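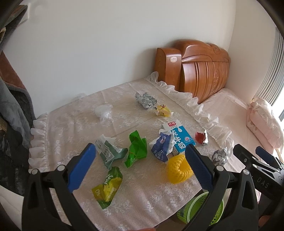
Progress note for May: household tidying collection, Kumsa site
To: Yesenia Grajales
From: Yurani Ticona

Hi Yesenia,

You asked for the long version this time, warts and all, so put the kettle on. The short version is that we lost a chunk of data to a fault in the grippers, I stopped work for a bit while we sorted it out, and we're going again now (hurrah), but we're behind on the bedroom rubbish task and I'd like a little slack on it.

First the numbers. We had planned 161 clearing runs for the month and 93 of them are good enough to hand over. Another 32 were recorded and then thrown out, and I'll come to those. The rest simply haven't been done yet. Kitchen and hallway tasks are in a separate note from the Tonmont team and they look fine to me.

So, the fault. Each operator works with a pair of hand-held grippers, and every gripper logs how far open its fingers are all the way through a run. When I was checking a batch before lunch I noticed that one gripper said its fingers were still a good way apart while the video plainly had them shut on a scrap of foil. I thought it was one odd run. Then I went back through the folder and it got worse and worse, a tiny bit each time, all the way through the batch!

What had happened was dull, really. One of the screws at a finger joint had worked loose, the linkage had picked up some play, and the opening reading drifted off with it. With a big thing like a drinks carton you'd hardly care. With sweet wrappers and balled-up foil you care a lot, as a few millimetres is the whole difference between holding it and not. A model trained on those runs would learn to stop closing too early, and then we'd all be scratching our heads in the autumn.

There was a smaller safety matter in the same week, and I'd rather you heard it from me. One of our operators got the side of her thumb nipped in the linkage while she was shifting her grip. No broken skin, and she was back at it after a cup of tea, but it's in the accident book and I've changed how we do the handover between runs. Grippers now go down on a flat surface before anybody adjusts anything, straps included. I did wonder whether the loose joint had a hand in it, but it was a different gripper, so no.

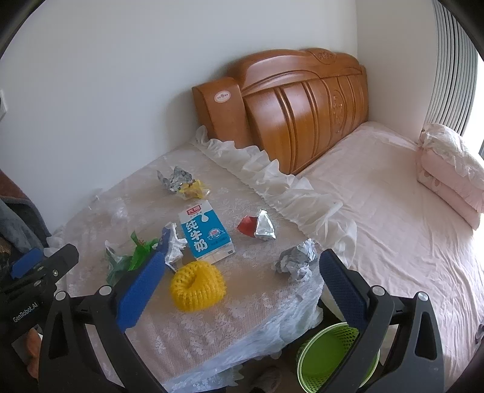

The bed layout is the one I'm keeping for the catch-up runs. It's fussy, I know. Lace and ruffles are a pain to pick things off, and thin clear plastic on white fabric is about the hardest thing we ask of anyone, but that's why Clokau wanted it in the first place. I'm mixing soft, squashy and crinkly rubbish in every layout and shuffling it between runs, and the foam fruit net stays in because it springs back when you let go and we get lovely varied grasps out of it.

What we've changed so far:

Every gripper gets its joint screws checked at the start of the day and again after 16 runs. It takes a couple of minutes.

Each run now begins with a full open and a full close in view of the camera, so a drift shows up straight away and I don't find it a whole folder later.

Thread lock on all the joints. Birker are sending the proper stuff, and in the meantime I bought a little bottle locally (receipt is with the expenses, sorry, it's the crumpled one).

I did look at whether the 32 bad runs could be corrected afterwards using the video. I had a go at three of them and spent most of a day on it, and the result was so-so. Redoing them is quicker and I'd trust them more.

Two things I need from you. Could you agree to the bedroom task slipping into next month, with the budget left as it is? And could we have one spare gripper here at Kumsa? When the faulty pair came out of use we had an operator sitting about with nothing to hold, and she was very nice about it, but it's a waste of her morning.

I'll send the next batch over as soon as the open-and-close checks have been looked through, and I'm around most afternoons after two if you'd like to talk any of it over.

Yurani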